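Levico

Offline photo notes for Android. Version 3.

Levico is a small application for keeping pictures together with text that you write yourself. It has no account and no server, and it does not ask for the network permission. Your notes are stored in one folder on the phone, and you can copy this folder with a cable whenever you want.

I wrote the first version for my own old phone, where the gallery application became too slow after a system update. The present version is a full rewrite of the database part. The look is almost the same as before, so please do not be disappointed when you open it.

Requirements

Android 6 or newer. The application itself is small, but during the first indexing it needs free space for the thumbnails. For a folder of 1866 pictures on my phone the thumbnails took 400 MB, and after the cleaning step much less remained. If the phone has not enough space, the indexing stops with a message and continues from the same point the next time.

Tablets work, but the layout is the phone layout made wide. Chromebooks are not tested.

Installing

Take the APK file from the releases page and open it on the phone. Android will ask if you allow installing from this source. Levico is not in the Play Store, and I have no plan to put it there at the moment.

If you are coming from version 2, do not uninstall it first. Install the new one over the old one, open it, and wait until the bar at the top disappears. The database is converted only once. Keep the screen on while it works, some manufacturers stop background tasks very aggressively.

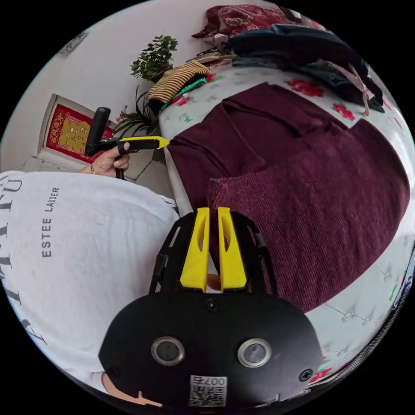

One user wrote in the issue tracker that the conversion stayed at the same place for a whole evening on her phone, and that it finished in a short time after she turned off the battery saver for Levico. She also asked why the application does not show a warning about this. It is a fair question. The warning is now in the development branch and will come with the next release.

Folder layout

The main folder is called levico and you find it in the shared storage. Inside are the following:

pictures: the original files, never changed by the application
notes: one text file for each picture, in UTF-8
thumbs: can be deleted at any time, will be made again
index.db: can be deleted too, but the next start is then slow

The note file has the same name as the picture, with the ending .txt. You can edit it on a computer. When the application starts, it compares the modification times and reads again only the changed files. Please use an editor which does not put a byte order mark at the beginning. Levico can read such a file, but the first word will not be found in the search until the note is saved again on the phone.

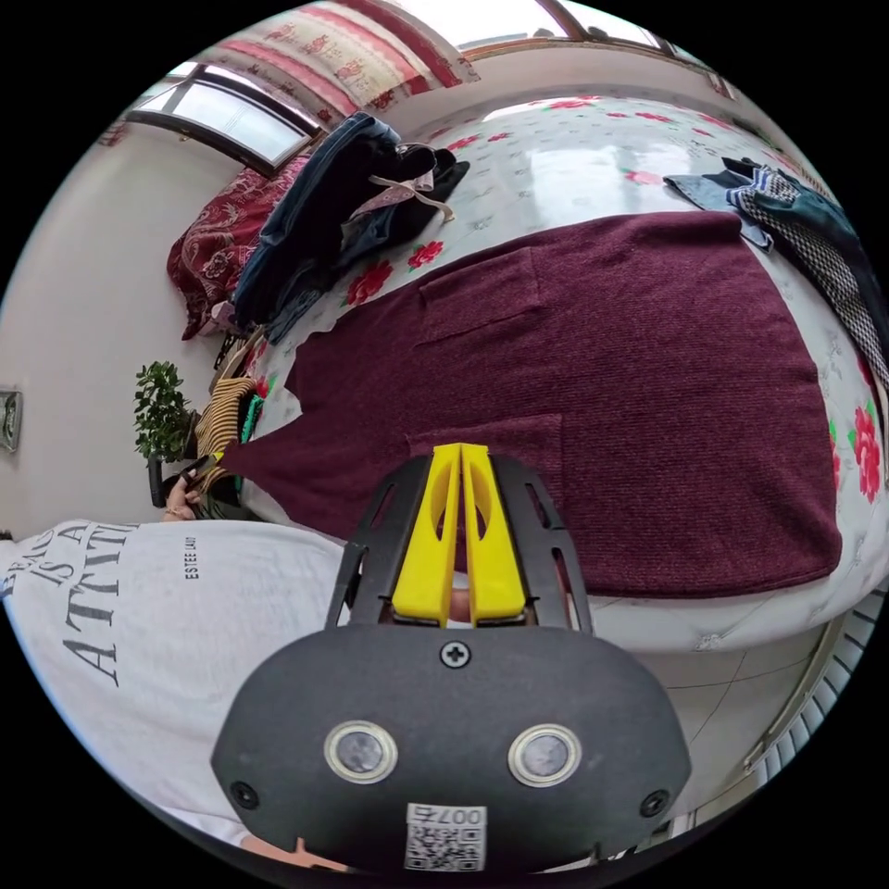
Search looks only into your text and into the file name. There is no recognition of objects in Levico, and the pixels are read only for making the thumbnail. It means that a picture with an empty note is found only by its name. The words can be anything and the order is not important. For the picture with the maroon knit lying on the rose-printed sheet, a note such as "maroon knit, patch pockets, roses" is enough, and later you find it with "pockets maroon" or only with "rose". The beginning of a word is sufficient, but the middle of a word is not. Capital letters are ignored. Accented letters are treated as the plain ones, so "Lü" and "lu" give the same result.

If you put a minus sign before a word, the notes with this word are left out. A phrase in quotation marks is not supported. I tried it, but it made the index much bigger and I did not like the result.

Kurkport

Kurkport is the export tool. It is a separate command line program written in Python, and it runs on the computer, not on the phone. It reads the levico folder and makes one of these:

a CSV file with the file names and notes
a simple HTML gallery without scripts
a ZIP archive with everything except the thumbs folder

Usage:

kurkport --input levico --output mygallery --format html

The output folder must be empty or must not exist. I know that this is strict, but an early version wrote over my own gallery on a Saturday morning and I do not want to repeat it.
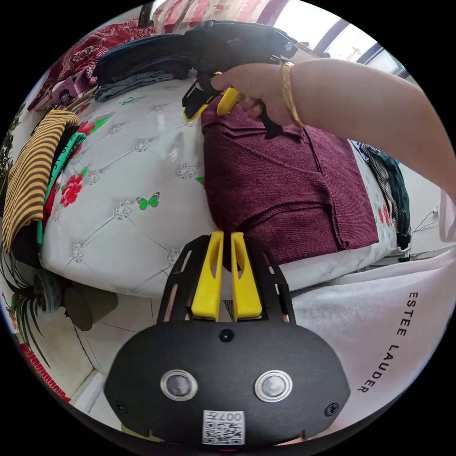
Deleted notes

When you delete a picture in Levico, both files are moved to the folder named trash and stay there for 90 days. After this time they are removed when the application starts. The number can be changed in the settings, and zero means that the trash is never emptied. Kurkport does not export the trash.

Translations

English and German are complete. Italian and Finnish have some missing texts, and these are shown in English. The translation files are in the folder lang. They are ordinary Android string files, so please do not change the names of the keys, only the text between them. If a sentence in the English version sounds strange, a correction is also welcome.

The themes

There are the light theme and the dark theme, and a third one called Jemotberg, with larger letters and stronger contrast. Jemotberg was made for reading outdoors, and I use it myself most of the time.

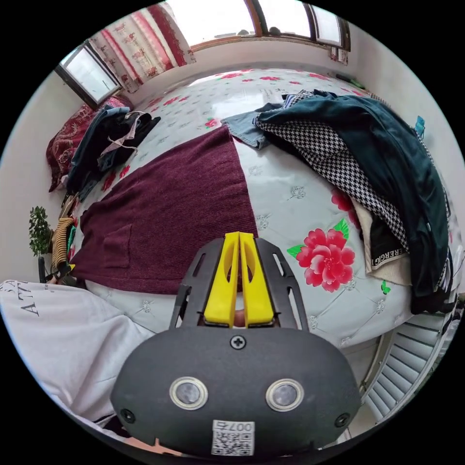 The larger letters can make some buttons go to the second line on narrow phones. The buttons still work. If you see a button which is really hidden, open an issue and write the model of the phone, the Android version and the font size from the system settings.

Known problems

Rotated pictures from some older phones are shown sideways in the list, but correctly in the full view.
On Android 6 the share menu sometimes opens empty. Closing it and opening it again helps.
File names ending with a space are skipped by Kurkport on Windows.
The SD card is supported for reading only.

Building

You need the Android SDK and a recent Gradle. Run gradlew assembleRelease in the main folder. The tests are started with gradlew test and they do not need a phone. For a signed build, copy the file sign.sample to sign.properties and fill in your own values.

License

Both Levico and Kurkport are under the MIT license. The icons have their own license file in the folder res-src.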